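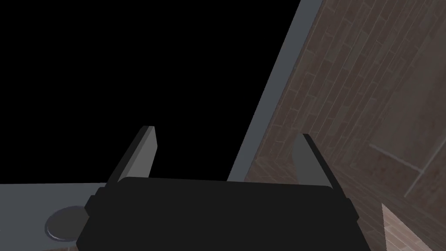 # Canvas tilts for 1/72 cargo trucks out of tissue

I've got six soft-tops on the bench right now and I'm having a ball with them! Kit tilts are always too smooth for me (the ones on the Skusia trucks look like bread loaves), so I make my own from plain gift-wrap tissue and white glue.

1. Bend five bows from fine brass wire around a paint jar and superglue them into the bed sides. Let that set overnight.
2. Cut the tissue 6 mm oversize all the way around.
3. Mix white glue and water, 2 parts glue to 1 part water. Lay the tissue over the bows dry and brush the mix on from the middle out.
4. While it's damp, push it down a little between the bows with a soft brush. This is my favorite part – it starts looking like canvas right away!
5. Tie-downs are stretched sprue. Bit-na Tak uses fly-tying thread on hers and they look terrific, but mine always go fuzzy.
6. Prime, then paint it a shade lighter than the cab. Dry-brush the ridges over each bow.

If it tears, patch it with a scrap of tissue and more glue. Under paint the patch looks like a field repair.

Rear flaps are next, rolled and unrolled.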